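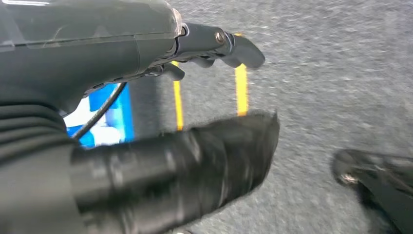
Teaching the panel lift by remote control, start to finish

Quick write-up so I stop answering the same questions by email. Covers showing the arm how to pick up the black plastic panel, hold it level and put it down again. Remote control mostly, a bit of hand guiding for the start pose. Written for the Plestside floor but the Forncombe lot should be able to follow it, their setup is near enough the same.

Last updated 03/12/2018. If your copy of Prurnis looks different from what I say, you've got the October build, go and update it first.

What you need

Robot, powered, arms free to move
Headset and the two hand controllers, charged
Prurnis open on the desk machine with an empty session
The plastic panel
Second person to stand by the stop button. Always. Don't start without one
Disk space. Check it before, not after

Before you touch anything

Clear the floor where the panel is going to swing. It's a long part and people forget how far the ends go when the hand is only holding the middle. Chairs, bags, spare stands, all back behind the tape.

Then cables. Walk round and look at every one that's near the arm. Anything that could snag on a wrist gets moved or tied.

Put the stop button where your second person can reach it while looking at the robot. If they have to turn round for it, it's in the wrong place.

Setting the start pose by hand

Prurnis, Arm menu, Free. The arm goes soft. It also goes heavy, so have one hand under the forearm before you click. Other hand at the wrist.

Move it slowly to where you want every go to begin. I like the elbow out a little and the hand turned so the fingers are above the panel with a clear run down. Elbow tucked in looks tidier but you run out of wrist halfway through the lift and then the whole thing goes jerky.

Click Hold. Wait for the arm to stiffen before you let go – count it out if you have to. Save the pose as something sensible. "start2_new_final" is not sensible, I have found three of those.

Do the same for an end pose. It doesn't need to be the same as the start.

Going live

Headset on. Hold the controllers roughly where the robot's hands are. Squeeze both grips to link up. The arm follows your movement from that point, not your position, so if you link with your arms stretched right out you've nowhere left to go. Elbows bent, then link.

Tell your second person you're live. Out loud.

First few moves, no panel. Up, down, left, right, close hand, open hand. If it lags, unlink and sort it out. Don't record through a lag, you'll start moving early to make up for it and the robot learns your bad timing.

The pick

Go in from above. Fingers open. Bring them down past the rim and get the tips through one of the cutouts near the centre, then close. Don't pinch the outer edge of the panel. It's flat and long and it will tip on you the moment it leaves the surface.

Close gently, then a bit more. Then lift a tiny amount and stop. Look at it. If one end is dropping, put it down and take a different cutout. Don't try to save it in the air.

When it's level, carry on up.
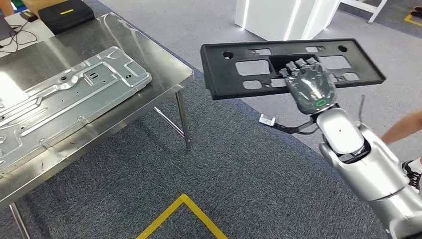 Fingertips over the edge of a central opening, panel held flat over the carpet. Note the cable hanging down by the hand.

About that cable. It has a little white connector bracket on the end and it hangs below the panel. When you put down, the bracket has to end up somewhere, and if that's underneath then the panel rocks. So go down slow, stop just short, nudge it sideways till the bracket is clear, then finish. Do this in every recording. If you only do it when you remember, the robot will only do it sometimes, and you won't be able to tell why.

The metal panel on the steel table is a separate task. Leave it where it is. Don't lean on it, don't put your coffee on it. If it's on the table in some of your recordings, have it on the table in all of them. Same for the black case at the back.

The hold

Hold still for a slow breath before you start moving across. Feels daft, but it gives you a clean bit in the recording to cut on and the labelling goes much quicker.

Keep the hand level. Your own wrist will droop when you get tired and you won't notice in the headset. Second person's job to shout.

Move from the shoulder. Big slow arcs. If you move from the wrist you get a nice looking path and a panel that waves about at both ends.

The put-down

Lower, stop short, shift, lower. Open the fingers fully before you lift away. Half open is how you drag it. Back straight up the way you came, then to the end pose, then unlink.

Press Keep or Bin straight away while you still remember how it went. Be strict. A fumble where you got it back is worth keeping if you tag it "recovery". A fumble where you gave up is a Bin.

Checking the wrist camera

People skip this. The head camera is the one everybody watches, it's got the panel and the table in it and it looks great. The wrist camera is what does the work in the last bit before contact, and it's often looking at nothing useful.

Open the replay, switch to wrist, step through slowly round the point where the fingers go in. You want to see both fingers and the thing they're about to close on. Ask yourself if you could do the pick from that view alone. If you couldn't, don't expect the robot to.

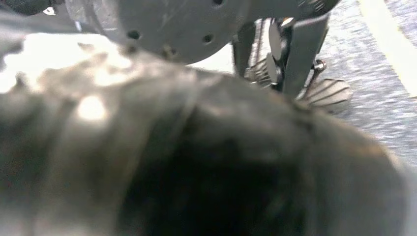
Wrist view. Ribbed finger pads easy to make out, the dark shape up close much too soft to read.

In a view like that one I can tell where my fingers are and I can see carpet. Can't tell what's at the bottom at all. Fine for a frame or two while the arm is swinging. Not fine for the whole approach. If it's most of the approach, change how you come in – turn the forearm a bit more before you go down and check again.

Also look for blown out areas. Big white patches next to dark plastic, you lose the edge of the part completely. Lock the exposure in Prurnis (Cameras, Wrist, Lock) with the hand over the panel, not at the rest pose. It resets when you restart the program, so lock it again after lunch.

Shutter at 2000 if the lights allow it, 600 if not. Below that the carpet smears.

Trimming

Every recording has rubbish at both ends. You finding your feet at the start, you taking the headset off at the finish. Cut it. Drag the left marker to where the arm first moves with purpose and the right marker to the end pose.

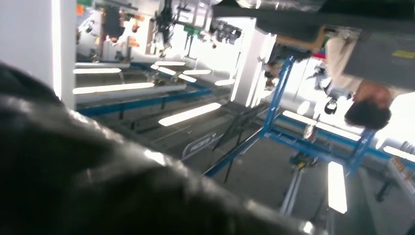

Trimming by the head camera alone isn't good enough, so go through the wrist clip as well before you save. The hand gets turned all sorts of ways between goes and the wrist camera takes in the whole room. With the floor and tables up at the top, ceiling lights through the middle, the blue frame across and a person in a beige shirt the wrong way up, there's nothing in there about lifting a panel. If you find a stretch like that inside your markers, you've left too much on. Move the marker in. If it's in the middle of the lift, then you rolled your wrist and it's a Bin, sorry. And those bright lights are another reason to lock the exposure, left on auto it will chase them and take a while to come back.

Naming and saving

Task, hand, your initials, number. So panel_r_xx_014. Underscores, no spaces, spaces break the Namboodiri upload and it dosen't tell you, it just skips the file.

Save to the session folder, then copy to the shared drive. Both. We had 247 recordings sitting on one desk machine at Forncombe and a drive that made a funny noise.

How many

More than you'd like. Do them in short blocks and swap over with your second person, your level of care drops off well before you feel tired. Vary the panel position a little each time, a hand's width either way and a slight turn. Not the height, not yet. Get the flat one working first.

And mix up who's driving. If it's all one person the robot picks up that person's habits. We had a wobble before the grip that was one driver's wobble, copied perfectly.

If it goes wrong

Arm won't link – grips not squeezed together. Let go, both at once, try again.

Hand closes late – controller battery, nine times out of ten.

Panel tips every time – wrong cutout, see above. Or your start pose has the hand twisted.

Wrist video black – cable at the wrist end. Power down first. Properly down, not paused.

Robot drifts while you're standing still – you're not standing still. Unlink, shake your arms out, relink. If it still drifts, recalibrate and throw away anything since the last good one.

Playback fine but the trained version stops short of the part – check step 2 of the export screen, the camera order gets swapped if you've opened an older session the same day. Head first, then wrist.

Will add the two-handed version when I've got it to behave. The metal panel needs its own page, it's a differnt grip altogether.

Related
Setting up Prurnis on a new desk machine
Hand guiding: Free and Hold explained
Tagging recoveries properly
Plestside floor tape, what goes where
Namboodiri upload, common errors
Forncombe headset calibration notes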